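Progress report: Ornimholm community rooms refit
May 24, 2018
Prepared by Eklund Interiors for the Prosari Fund

Where we are up to

We're now past the halfway mark at Ornimholm and it has been a lovely stretch of work. The reading room is painted, the window seats are in and the long corridor has finally lost its mustard gloss (three coats of undercoat to kill it, but it's gone!). The kitchen is the one room that has fallen behind, and there's more on that further down.

When you last heard from us the walls on the north side were still being patched. The old plaster was in better shape than the survey suggested, so we kept nearly all of it and only replaced the section behind the radiators. That freed up a few days, which we spent on the skirting boards. They are the original ones, stripped and repainted, and they look terrific against the new colour.

Colour and finishes

The palette was signed off after the second sample evening. People could stick a dot beside the colours they liked, and the blues and soft purples won by a mile. We had been leaning towards a sage green ourselves, but the room faces west and gets a strong orange light late in the day, and the green went quite muddy in it. The cooler shades hold up much better. We've gone with a pale grey-blue for the walls, a deeper one for the inside of the shelving, and a lavender for the seat pads in the children's corner.

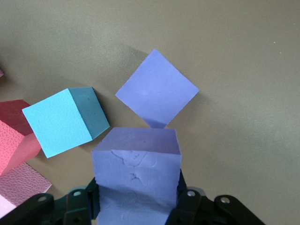 Lavender-blue foam cube, held in a gripper.

The curtain fabric is the Hundden weave in oatmeal. It came in at $300 under the quote, and with your agreement we'd like to put the difference towards lining the curtains in the reading room. At the moment only the hall curtains are lined. The reading room ones hang well enough, but they let in a lot of glare after lunch and a lining would fix it.

Flooring has been a real pleasure. Once the carpet tiles came up we found boards under nearly the whole of the hall. They've been sanded and oiled, and the marks from the old partition have been left showing. A few people have already told us they remember where that wall used to be – one even paced it out for us. The corridor will have sheet flooring as planned, in charcoal, with a coved edge so it can be mopped without soaking the paintwork.

Furniture and lighting

The tables arrived in good order. The stacking chairs were a different story: the first delivery had the wrong glides and would have scratched the boards in a week. They went back and the right ones are now here, bagged and waiting in the store room until the oil has hardened properly.

We've changed the lighting plan a little. The original drawings had a row of pendants down the middle of the hall, which looked handsome on paper but hung too low for anyone carrying a folding table. We've swapped them for wall lights at the sides and kept two pendants over the entrance. The electrician has run the cable, and the fittings are due in June. Dimmers are included for the hall but not for the corridor.

Our afternoons with the people who'll use the rooms are still the best part of the job. We tape furniture shapes on the floor, shuffle them about and see who bumps into what. The book trolley has moved four times! It's now beside the window seat, and we think it will stay there.
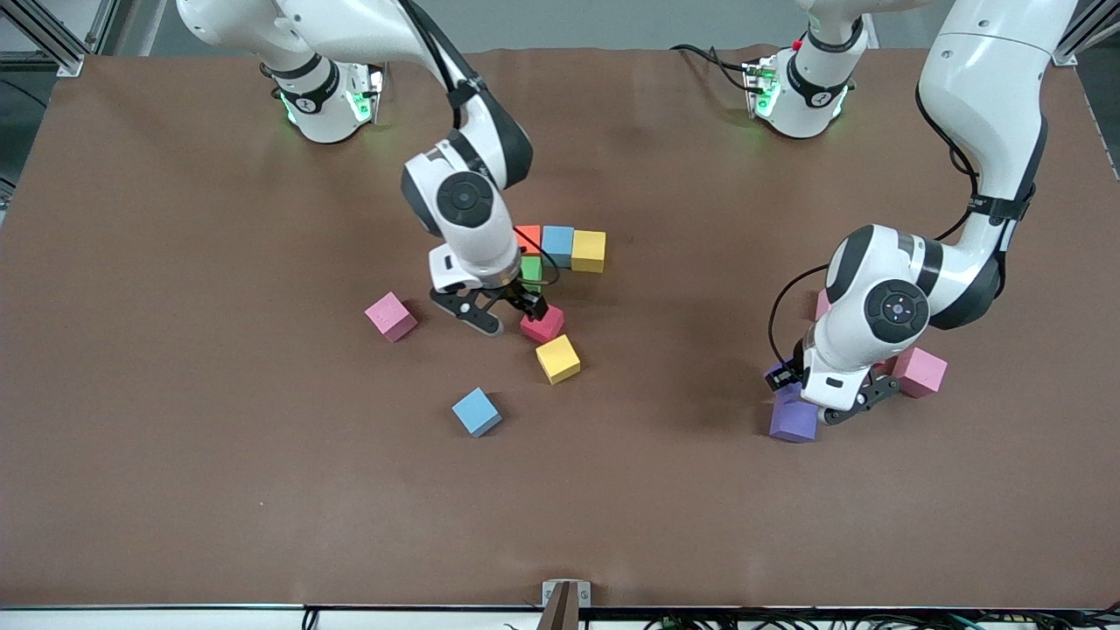 Budget

Spending is in line with the approved plan apart from the kitchen. The cupboard carcasses had to be rebuilt on the sink side after we found rot in the floor below, and that came to $2000 from the contingency. There is still money left in that line, and we don't expect to ask for more.

What's next

The kitchen benchtops will be measured once the new floor is down. After that come the splashback tiles, then the corridor flooring, then the last coat on the doors. Signs are being drawn up now in the same deep blue as the shelving, and we'll send proofs for your comments before anything is cut.

We need two decisions from you: whether the curtain saving can go to the lining, and whether you would like your name on the entrance sign or on a smaller plate inside the hall. Either can be done for the same price.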